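OK so I've had the Rakena sim kit running for 11 days now and people keep asking if it's worth it. Thread, because I have opinions.

For anyone new here: it's a kitchen-chore package for people who want to train arm policies at home without buying an arm. You get scenes, a two-finger gripper, a wrist cam and a pile of scripted tasks. I bought the Musgate bundle, the one with 40 scenes. My own card, no discount, no code to share.

Install took me 15 minutes, and most of that was me typing my license key wrong. Twice. The docs are good until you get to custom cameras and then they just kind of stop. There's a Gravora plugin that fills in the gap and I'd grab it on day one.

Gripper physics: way better than I expected! I came over from Zindham, where everything you picked up felt like it was coated in butter. Thin stuff is still hit or miss for me, and I've been messing with the friction settings every night like it's a hobby.

Speed is fine. I can run 2 copies side by side on my old desktop before the fans get scary. Loading a new scene is slow though, go make a sandwich.

Now the looks. The wood is nice, you get some faint grain in it. Shadows are where it shows its age - hard edges, and they go all stair-steppy on anything white. I haven't found a setting that smooths them out. If you're training from the wrist view you'll be staring at a lot of this:
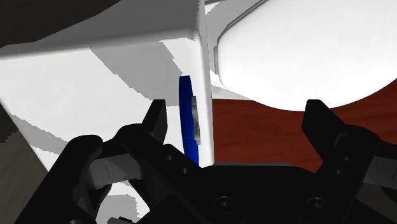

Wrist view, fingers open. Check the jagged shadow edges on the big white box.

Does it matter for training? No idea yet. My plan is to throw random lighting at it and see if the policy cares. Will report back when the February update lands, they say new lights are coming.

Would I buy it again? Yeah, but the smaller bundle. I've opened maybe a third of these scenes and I keep going back to the same counter anyway.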